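Forums > Furniture Care > Oils and Waxes

New posts | Search | Members | Log in

Table oil: how long between coats?

vasylyna_p
Moved to Elolholm in November with an old dining table. I sanded it and put on one coat of Tralow oil. The tin says wait 6 hours. Is that enough?

Montri T
No. Leave it overnight, longer in a cold room.

wichai_s
Disagree. Six hours is fine if you wipe off the excess -- most people don't.

Montri T
I did wipe it and it was still tacky at breakfast.

buppha
I'd use hard wax instead. Oil marks too easily.

wichai_s
Mine has had five thin coats of oil and no wax.

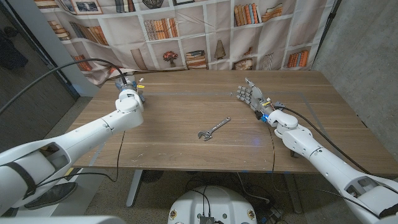
Always rub along the grain, and stop when the cloth comes away clean.

vasylyna_p
Thanks. Second coat on Saturday, then -- I'll leave it overnight.

Contact us | Copyright Illis Forums | Back to top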